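Consular notification

Consular notification is the duty of a country that has locked up a foreigner to tell that foreigner they may speak to their own government's representatives, and, if the foreigner says yes, to tell those representatives without delay. It is one of the older courtesies between states and among the more regularly forgotten. The duty is set down in Article 36 of the Vienna Convention on Consular Relations of 1963, a treaty that most governments have joined and that a good many police stations have never heard of.

What the duty covers

The rule has three working parts. The detained person must be told of the right. If they ask, the consulate must be told of the detention. Consular officers may then visit, write to the person and help arrange a lawyer. The treaty asks for all this "without delay", a phrase that has been made to cover an afternoon, a long weekend and, on occasion, a whole trial.

The choice belongs to the prisoner. Someone who has fled their own government may have excellent reasons for not wanting it to turn up with a fruit basket, and under the treaty they can decline. Some pairs of countries have separate agreements that make notification automatic, which removes the choice along with the excuse.

What a consul can do

Families tend to picture a consul as a sort of ambassador with a crowbar. The reality is more modest. A consular officer can check that the prisoner is alive, ask about food and medical care, pass on letters, supply a list of local lawyers and complain in writing. Attending hearings is often possible, depending on local law. The officer can't give legal advice, pay fines, investigate the alleged crime or demand better treatment than local prisoners get, which in some places is a low bar politely defended.

Complaints generally begin as a diplomatic note. The note is courteous, opens with compliments and renews at the end its assurances of highest consideration, whatever is in the middle.

Dual nationals

The system is at its weakest with people who hold two passports. A state that regards a prisoner as its own citizen will often say there is no foreigner in the cell and so no one to notify anybody about. The other state disagrees, sometimes for years. Travellers who have entered on their local passport to save on a visa fee may find they have made the argument against themselves.

The Huvetti file

A much-discussed illustration in the specialist literature is the case of Montri Yimyam, a freight surveyor employed by the shipping agent Woltel, who was held for 244 days at Huvetti after a dispute over cargo papers. His consulate learned of the arrest on the sixteenth day, from his employer. The police log recorded that notification had been sent. It had been, by post, to an office the consulate had left in November of the previous year.

Venla Salminen, the officer eventually assigned to him, made nine visits. Her report describes the prison at Idel as "orderly, cold and very fond of forms", and notes that her first request to see the prisoner was refused on a Tuesday because visits were processed on Tuesdays and could not also take place then. Yimyam was released without charge and billed 600 in local currency for storage of his suitcase. The bill was contested and has not, as far as the record shows, been withdrawn.

The legal writer's shorthand for such cases, "a Niskanen notice", comes from the street where the abandoned office stood. It means a notification that satisfies the person who sent it.

Remedies

A breach seldom frees anyone. Courts have differed over whether an individual can rely on Article 36 at all, or whether the grievance belongs to the state. The International Court of Justice has held that the article does create individual rights, and has called for convictions to be reviewed where the breach was serious. Whether a national court then does so is a matter of domestic law, and of mood.

See also: diplomatic protection; honorary consul; persona non grata; protecting power

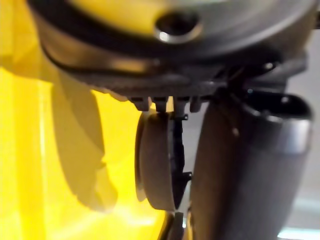
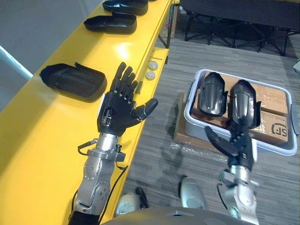 Can a consulate get a citizen out of a foreign prison?

Only the authorities of the country holding the prisoner can order a release. A consulate can visit, press for fair treatment, help find a lawyer and keep the family informed, and its government may raise the case at a higher level.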